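Grallden Washer Guide
Section 6: First Wash and Sorting
Revised 28 Mar 2026

Complete the leveling procedure in the previous section before you start. The four transit bolts must be out of the rear panel and the blanking caps fitted.

CAUTION: Running a spin cycle with a transit bolt in place will damage the drum suspension. This damage is not covered by the Tumeck warranty.

6.1 Empty cycle

1. Open both supply valves fully and check each hose connection for drips.
2. Pour 30 ml of liquid detergent into the main compartment. Leave the softener compartment empty.
3. Close the door until the latch clicks.
4. Turn the dial to Drum Clean and press Start.
5. When the display reads End, wait for the door lock light to go out.

NOTE: A small amount of water may remain in the drum gasket from factory testing. Wipe it out with a dry cloth.

6.2 Sorting

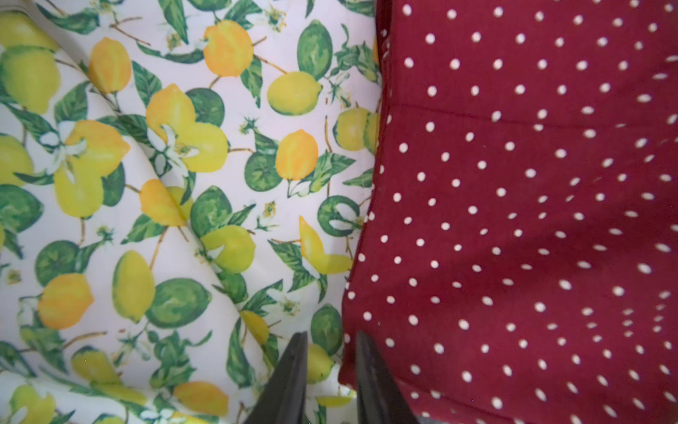
Dye transfer is most likely in the first few washes of a new item. Sort by the lightest color in each fabric, including the background of a print. A white cotton with a lemon print belongs in the light load; a deep maroon with white polka dots goes in the dark load, and its dots do not change that. Wash new dark items alone at the Cold setting until the rinse water runs clear. Close zippers and empty all pockets.

6.3 Loading and dosing

1. Load items one at a time. Do not fold.
2. Leave a hand's width of space above the load.
3. Measure detergent with the supplied cup. The lower line is for soft water, the upper line for hard water.
4. Select a program. Easy Care runs for 42 minutes at the default spin speed. 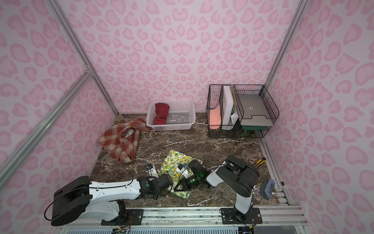 Can detergent be poured directly onto the clothes?
Use the drawer for every program except Hand Wash. Undiluted detergent can leave spots on dyed fabric and may not rinse out in a short cycle.

6.4 Delayed start

Hold the Delay key until the hour indicator flashes, then press it again for each extra hour. Do not delay a load that contains damp items.
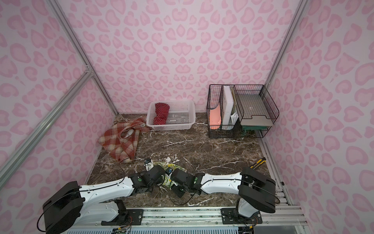
Reading time for the rest of this section: 2 min

6.5 Filter cleaning

Clean the pump filter after every 30 loads, or when the display shows F6.

1. Switch off the washer and unplug it.
2. Place a shallow tray under the access flap. Capacity should be at least 200 ml.
3. Pull out the drain tube and remove its plug.
4. When the flow stops, unscrew the filter counterclockwise.
5. Rinse the filter under running water and refit it until the handle is vertical.

CAUTION: Let the water cool before draining after a hot program.

Replacement filters are sold under the Berkisero parts label. Wanigasekara filters have a different thread and do not fit this model.
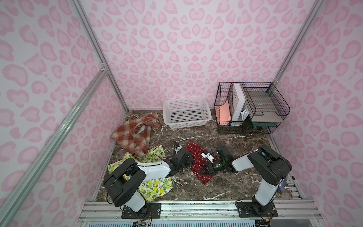
Fig. 6-4. Pink patterned walls and dark marble-patterned surface.

6.6 Storage

Close both supply valves, drain the hoses, and leave the door ajar. If the washer will be kept in an unheated room in January or any other freezing period, drain the pump as described in 6.5 and leave the drain tube unplugged until the next use.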